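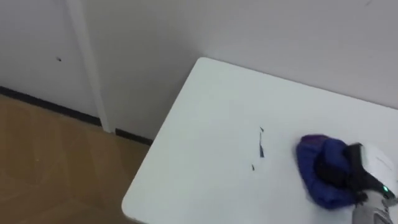 Thursday, late morning. Crumb wiping, Gila arm, cloth folded by Hanan (the arm wads it up anyway).

12 runs. Counting a run as clean only if every bit ends up off the table, in the tray or on the floor, I'm not proud. 8 clean. In the other four it herded the crumbs into a corner and parked there like a man guarding a buffet.

Long thin bits are the worst. They swivel under the edge of the cloth and come out behind it. Marwan wants more pressure. Tried it at the end of the session: the cloth stuck and the fingers slid over it.

Time per wipe is more than 200 seconds. Akosua did the same table by hand in 11 and went to lunch.

To do: damp cloth, slower approach, ask Ehab whether the Tevo planner can overlap strokes.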